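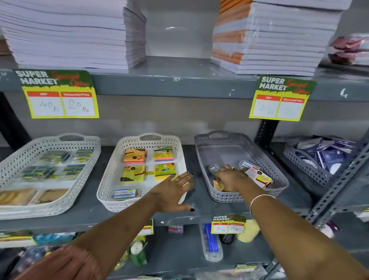
## 4. 二欄式値札と「端数のない半額」

前節では文具売場の値札を書式ごとに分類した。本節では、そのうち最も興味深い二欄式、つまり最高小売価格（MRP）と割引価格を左右に並べて一枚に収めた値札を取り上げる。筆者らがこの書式に惹かれたのは、予備調査の段階でTahsin Sarkarが持ち帰ったメモに、ほとんど同じ体裁の手書き数字が何ページも続いていたからである。ページをめくるたびに、40と20、30と15、60と30といった組が現れる。これほど素直に二で割れる数字が並ぶ売場は、割引研究の対象として実に魅力的だ！

図1に典型例を示す。"SUPER MARKET"の文字と赤い"Special Offer"を配した札の下に二欄のカードがあり、"MRP"の欄に40 Rs、"Discounted Price"の欄に20 Rsと手書きされている。欄の見出しは共通の書式で、金額だけを店側が書き入れる。この分担のおかげで、金額の欄には店ごとの判断がそのまま残る。

### 4.1 記録した値札の内訳

Daltcombe地区の店舗で記録した値札は425枚で、うち217枚が二欄式であった。全体の半数をわずかに上回る。二欄式のうち金額が手書きのものは191枚にのぼり、残りは印字または貼り替え用シールによるものである。書式の判定は二名が独立に行い、食い違った札は写しを並べて協議した。協議が最も長引いたのは、印字の上から数字をなぞった札の扱いである。最終的には、なぞった後の金額が元の印字と同じであれば印字、異なれば手書きとした。

手書きの札では、割引価格がMRPのちょうど半分になる組が目立って多い。印字の札では末尾が9の価格も珍しくないのに対し、手書きの札にはそれがほとんど見られない。端数価格の効果を扱う研究は豊富にあるものの、その多くは印字された一欄の価格を前提としており、書き手の手間や暗算のしやすさまでは視野に入っていない。ここに大きな余地があると筆者らは考えている。

### 4.2 棚の構成と値札の対応

二欄式の値札がどの商品を指すのかは、見た目ほど自明ではない。ノート類は冊子を積み上げて置かれることが多く、札はその棚の縁に下がる。一方、小物は籠にまとめられ、複数の品目が一つの籠に同居する（図2）。このため、札の真下にある籠の中身が札の対象だと買い手が解釈する余地が生じる。店員への聞き取りでは、札は「上の段」を指すと答えた人と「近いもの全部」を指すと答えた人がいた。同じ店の中で答えが分かれた例まであり、これには調査班一同すっかり夢中になってしまった。

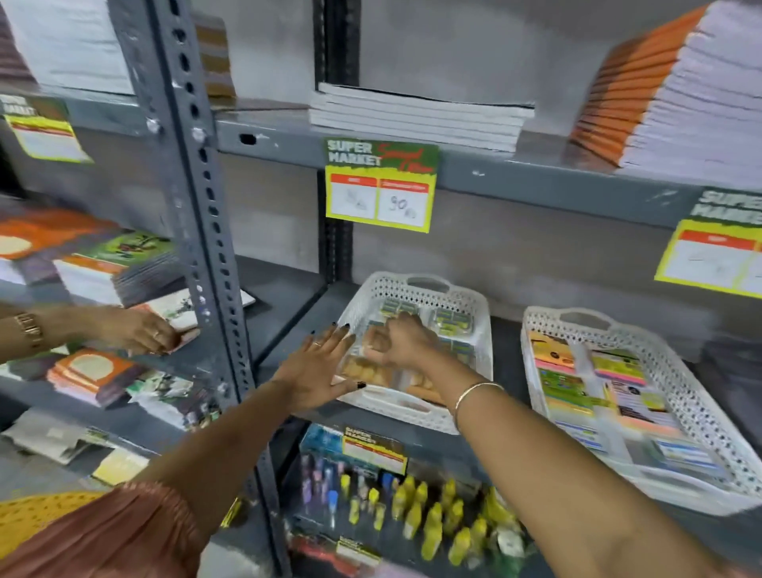
そこで、札と商品の対応を「段」「列」「籠」の三水準で符号化した。段の水準では札の下がる棚板全体を、列の水準では札の左右の幅に収まる範囲を、籠の水準では最も近い容器一つを対象とみなす。Derneroの店舗では列の水準が実際の会計価格と最もよく一致し、Sivakumarの店舗では段の水準が優勢であった。後者では一つの段に同じ価格帯の商品を集める習慣があり、札の位置が多少ずれても会計時に困らないのだという。売場の作り手の工夫が値札の意味まで変えてしまうのだから、まったく面白い。

会計価格との照合には、協力店から提供を受けたレシート1000枚を用いた。品目名が略記されている場合はBrilaの商品台帳で補い、台帳にも該当がないものは分析から除いた。略記の癖は店によって大きく異なり、"NB"がノートを指す店もあれば、特定の綴じ方のノートだけを指す店もあった。

### 4.3 手に取る行動との関係

もう一つの関心は、値札を読む行為と商品に触れる行為の関係である。積まれたノートと異なり、籠は縁に手を掛けたり、中へ手を入れたりできる（図3）。価格の参照が接触に先立つのか、それとも接触の後に起こるのかは、二欄式の効果を論じるうえで避けて通れない。先に札を読む買い手にとって、左の欄は比較の基準として働きうる。先に商品を手にした買い手にとっては、右の欄だけが意味をもつかもしれない。
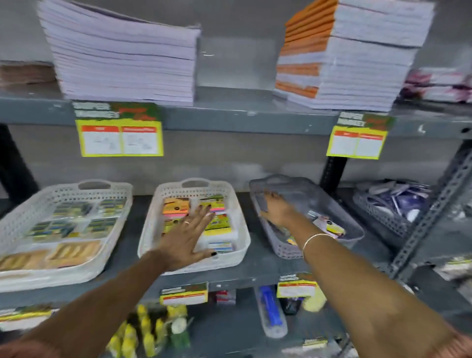 残念ながら、店頭での聞き取りだけでは両者の順序を十分に分離できなかった。買い手に札の金額を尋ねると、割引価格は正しく答えられてもMRPは曖昧なことが多い。ただし、この傾向は日曜の混雑時に偏って得られた回答にも左右されているはずで、時間帯を揃えた再調査が必要である。

それでも、MRPを覚えていない買い手が「半額だった」とは即答する場面に、筆者らは何度も出会った。個々の数字が抜け落ちても比率は残る。二で割れる組の多さがこの記憶を支えているとすれば、手書きの値札は従来の想定よりずっと豊かな情報を運んでいることになる。次節では、割引率を揃えたまま金額の割り切れやすさだけを変えた提示課題を用い、この仮説を検討する。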